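Denlow test kitchen: pre-purchase safety and readiness checklist
Two-arm mobile unit (Grirer), simulation stage
Filled in by: Umut Taşdemir, equipment planning, Tercombe
Status key: OK / OPEN / N/A. Comments under each item. Please add yours below mine and leave mine in place.

This is the June pass, done before we put money down. I've had a great time with this one. Being able to drive the arms all over a simulated room before signing for the real thing has already changed two lines in the budget, and I'd like us to buy everything this way from now on.
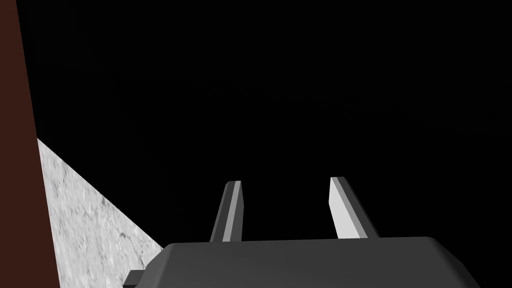
Grippers open, nothing held.

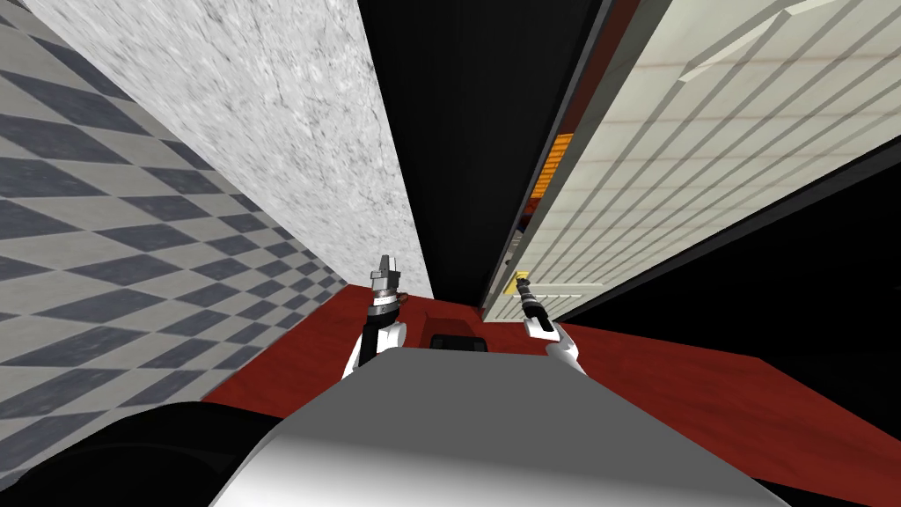

SECTION A. REACH AND CLEARANCE

Both arms can fold fully without touching the body -- OK
Comment: Ran the fold and unfold 117 times with different start poses. No contact logged. I also tried a few silly poses that no sane operator would ask for, and those came back clean too.

Arms kept from striking each other -- OK
Comment: The software stop works in the simulator. Toprak confirmed by email that the shipped unit uses the same setting file. Ask to see it on delivery day anyway.

Clear floor on all sides while turning -- OPEN
Comment: Fine in the model. The real room at Denlow has a doorstop and a floor drain that never made it into the model. Someone needs to go over with a tape measure before we order, and I'm happy to be that someone.

Reach to the back of the counters -- OK
Comment: Better than I hoped! We had a stool-height riser in the first budget draft. Take it out.

Reach to the upper shelves -- OPEN
Comment: Gets there, but only with the body raised, and I haven't checked how steady it is like that with a load in hand. Don't approve upper-shelf work yet.

SECTION B. GRIPPERS

Fingers open and close over the full range -- OK

Finger pads included in the base price -- OPEN
Comment: The quote says "standard fingers" and leaves it there. I've asked Toprak whether that means with soft pads or bare. If bare, add $350 for a pad set. I've put it in the budget as if we are paying, so any surprise will be a nice one.

Grip force limit can be set by the operator -- OK
Comment: Set in the main menu, behind a password. Good.

What the gripper does when power is cut -- OPEN
Comment: This is the item I care most about in the whole section. Does it hold, or does it let go? The manual covers it in one sentence and I read that sentence both ways. For a full pan I'd want it to hold. For a trapped finger I'd want to be able to pull it open by hand. We need a written answer and a demonstration.

Spare fingers on the parts list -- OK
Comment: One set per arm. Lead time is long, so order them with the unit.

SECTION C. HOT AND SHARP THINGS

Keep-out zone around the oven -- OPEN
Comment: The simulator will let me draw a box the arms can't enter, and drawing them is oddly satisfying. The catch is that the box has to change size when the oven door is open. I've asked whether a zone can be tied to a door switch. If it can, we need a switch and a cable run, both missing from the budget today.

Heat rating of the pads and wrist covers -- OPEN
Comment: No rating in the quote. The simulator knows nothing about heat, so there is no shortcut here. Treat as unsafe near hot surfaces until we have a number on paper.

Knives and blades -- N/A
Comment: Out of scope for the first year. Blades stay in the locked drawer, and we should write that in the operator sheet in large letters.

SECTION D. STOPPING IT

Stop button on the body -- OK

Wireless stop button -- OPEN
Comment: Listed as an option. I think it should be a must. In a kitchen the person nearest the robot often has their hands full, and it's the person across the room who sees the problem. Please approve this one even if we trim elsewhere.

Restart needs a deliberate step after a stop -- OK
Comment: Tried it five ways in the simulator, including pulling the controller mid-motion. It waited for a reset each time.

Room has a clear way out with the robot parked anywhere -- OPEN
Comment: Depends on the tape measure visit.

SECTION E. POWER, CHARGING, STORAGE

Outlet near the parking spot -- OPEN
Comment: There is one, but the mixer lives on it. Either the mixer moves or we pay for a new outlet. Denlow's electrician is quoting.

Charging time fits the day -- OK
Comment: The spec sheet says a 25 minute top-up covers a half shift of light work. I believe "light" is doing a lot in that sentence, so I've planned for a longer lunch charge.

Floor can take the weight -- OK
Comment: Building drawings checked.

Dust and grease cover -- OPEN
Comment: Cheap. Just buy it.

SECTION F. PEOPLE

Operator training in the quote -- OK
Comment: Training is on site, and Toprak will do part of it in the simulator if we ask ahead. Please let's ask! Our kitchen staff picked it up quickly when I let them try it, and they asked harder questions than I did.

Named person for daily checks -- OPEN
Comment: Needs to be someone at Denlow. I can cover the first weeks but I'm not in the building in the mornings.

Cleaning steps written down -- OPEN
Comment: Draft is with me. Which wipes are allowed on the joint covers is still a blank line.

BUDGET NOTES FROM THIS PASS

Remove: riser.
Add: pad set (pending answer), wireless stop, cover, door switch with cable, possible outlet.
Move from "later" to "with order": spare fingers.
Leave alone: the service plan. I know it looks expensive next to the other lines, but it includes software updates and a yearly visit, and the wrist joints will work hard for us.

I would hold the purchase order until the power-cut answer and the heat rating are both in writing. The rest can be closed out while the unit is being built.

Next pass: same list, same room model, with the drain and doorstop added and the arms carrying a weighted tray. If you want to sit in and drive, come by after 2 p.m. and bring a task you think it will fail at.

Sign-off, planning: U. Taşdemir
Sign-off, Denlow site:
Sign-off, finance: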